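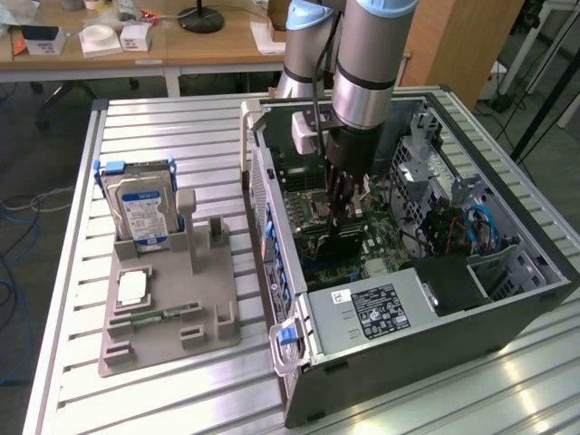 # Limau Bench Kit for Desktop Repair

Limau is a single-arm cell for taking apart and refitting desktop computers. It is sold to refurbishers and repair shops that handle the same few tower models week after week.

The arm carries a parallel gripper with long fingers, made to reach memory slots at the bottom of a deep case. The tower lies open on the slotted aluminum table. Parts wait beside it on a printed tray: the hard drive stands upright in a holder, the processor sits in a square recess, and a thin strip resembling a memory module lies in a long slot. Trays can be ordered for other part sizes.

**In the kit**

- Arm, gripper and one set of fingers
- Slotted table
- One printed parts tray
- Ciltum control software, single seat
- Two days of setup on site

**Specifications**

- Total weight: 372 lb
- Maximum case height: 19 in
- Typical memory swap: about 141 seconds per tower

Cases with tool-free latches are the easiest to set up. Screwed-in drive cages need the driver attachment, sold separately. Cable routing is still done by hand.

Replacement fingers and trays ship from stock. For a quote, send the tower models you work with to Liis Lapiņa in sales. Orders placed in September are delivered before the end of the year.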